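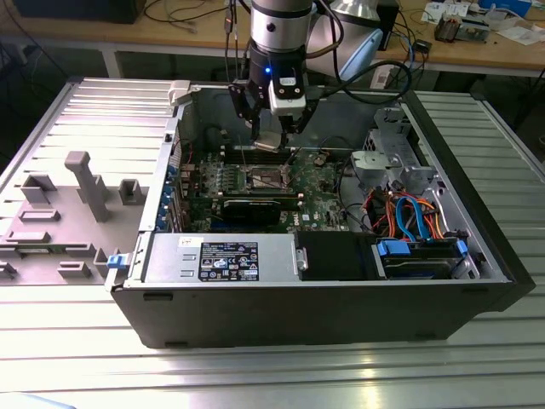
7. Planning Your First Week of Dinners

1. Open the Aline meal planner and choose Week. Choosing Month is allowed, but so is optimism.

2. Pick two dinners to cook double. Soup forgives more than fish does.

3. Enter the number of portions under Freezer. The list holds 1000 portions. Your freezer does not.

4. Tap Label and write what the food is. "Brown stuff, May" will not help you in June.

Note: Takeout goes under Other. Aline keeps no score.

Caution: Let chili cool for 20 minutes before you put the lid on. Leave room at the top of the tub, or the lid will find its own way off.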